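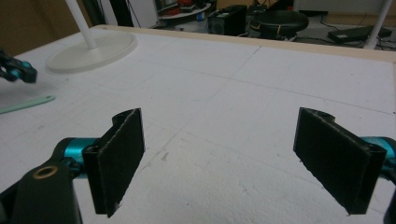
The white table with the gray grid lines.

Projects > Podura Community Sewing Room > Progress reports

Filed under: Grantee updates

Hi Manee,

I owe you the December report, so I'm writing it with a cup of tea before the evening group comes in at 6:30. You asked for the money first. We've spent $1,136 of the equipment grant so far, nearly all of it on the two secondhand machines from Amard and a proper service for the old overlocker (which had been eating thread since spring!).

The beginner course filled up faster than I expected. We had 30 places and 29 people finished, and the one who dropped out moved away and has already asked if she can join again when she's back in town. Everybody made a tote bag first, then a pair of drawstring pants. The pants were a bit ambitious - I'd drafted the pattern myself and the crotch seam was too short in the bigger sizes, so we lost most of an evening to unpicking. Mawar Sitompul redrew it for us and the second batch went together beautifully.

The mending evenings are slower. People bring zippers, zippers and more zippers, and I'm the only one who likes doing them. I'd like to run a zipper-only class in the new year and spread that around a little. Mawar is keen to teach it if we can pay her for the prep time as well as the class.

Fabric is still our weak spot. Yordanov gave us a big load of remnants, lovely wool mostly, but beginners need plain cotton and we keep buying it at full price. I've written to Platance about end-of-roll cotton and haven't heard back yet. I'll try them again by phone.

One thing I need from you: can we move $20 a month from the printing line to needles and bobbins? We hardly print anything now, and we go through needles like you wouldn't believe. Receipts are coming in a separate envelope, and the attendance sheets are in there too.

Warmly,
Ines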